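The Wedding Scarf

12 comments · 353 shares

Noreen missed the 4:10 ferry by the length of a parking lot. Ran the whole way too, bag banging on her hip, one shoe undone. The ramp was already up. A kid in a yellow vest looked at her and shrugged.

"Next one's at seven."

Seven. The rehersal dinner was at six.

She called her cousin. Voicemail. Called again. Then Usman picked up, which was worse, because Usman was the groom and Usman had once been engaged to her for eleven weeks.

"You're at the wrong dock," he said.

"I'm not at the wrong dock."

"You're at Brititon. Everybody else went from Wan."

She looked up at the sign. Brititon. Big blue letters.

"I'm at the dock I like," she said, and hung up.

There was a motel across the road. Of course there was. Eighty dollars, cash, no view. The woman at the desk was called Huia Tamihana and she had a radio going, some call-in show about tomatoes.

"Wedding?" Huia said.

"How'd you know?"

"You've got the dress over your arm and you look sick."

Noreen laughed. Then she was sort of crying. Huia slid the key over and turned the tomatoes down.

Room 3. Brown carpet. She sat on the bed and emptied the bag out. Toothbrush, card with a check in it, phone charger, the scarf. Her aunt Nighat's scarf. Purple and blue, silk or near enough, worn at every wedding in the family back to her grandmother's sister, and now it had coffee down one end. Gas station coffee. When? The running, probably. The lid.

Nighat Satti did not forgive. Nighat Satti still brought up a plate Noreen broke when she was nine.
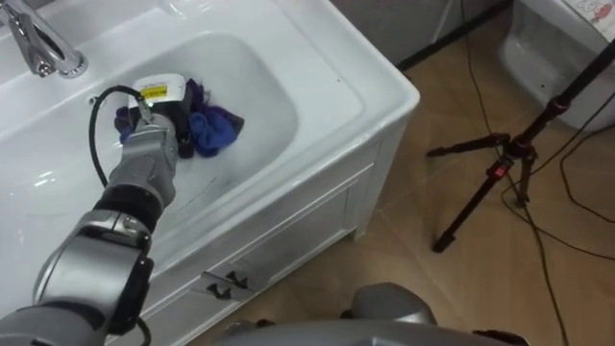 She called Shahzad then, because Shahzad Cheema had put himself through school working at a dry cleaner and he owed her a favor from the thing with the van.

"Cold water," he said. "Don't rub. Are you rubbing?"

"No."

"I can hear you rubbing."

"You can't hear that, Shahzad."

"Little bit of dish soap. Shampoo if there's no dish soap. Then leave it alone. Go outside. Go look at a boat."

"I missed the boat."

"Well. Look at a different one." He was chewing something. "Are you OK? About the other thing?"

She said she was fine. He said fine like how. She said fine like a person who was asked to give a toast at her ex's wedding and said yes in about one second, in front of people, with her mouth full. He said that didn't sound fine. She said the stain was getting worse and she had to go.

It wasn't getting worse. She went and sat on the step outside with the door open behind her. Gulls. A truck went by with BULLOV FREIGHT on the side and the driver waved at her – at her, or at the motel, hard to say. She waved back anyway.

The toast was on her phone. She'd written it in March. She read it now and it was terrible. It had a joke about a canoe. Who was the canoe joke even for? Only Usman would get it. So that was who it was for.

She deleted the canoe. Then the part about knowing him so long. Then it was four lines, and they were all about the bride, who she'd met twice and liked both times.

OK then.
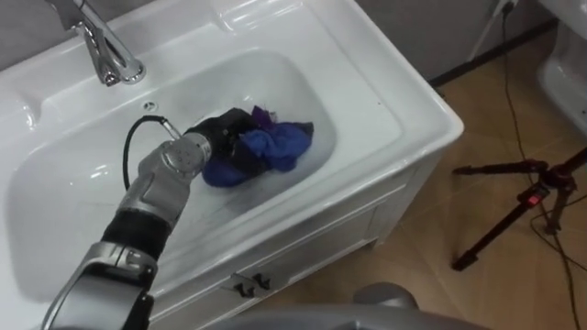

WAN HARBOR, June

Dear Huia,

You said write and tell you how it went so I'm writing, on the back of a menu, sorry about the grease.

I made the seven. Got in late, everyone on dessert. Scarf was still damp, I wore it anyway. My aunt put her hand on it and looked at me for the longest time. Then she said it had wine on it in 1988 and gravy before that, and did I use cold water.

The toast took less than a minute. People clapped. Usman came over after and said I thought you'd do the canoe, and I said what canoe.

I left my charger in your room. Keep it. Or mail it, I don't know, I'm coming back through on the noon boat and I might just knock.

Noreen

12 comments · 353 shares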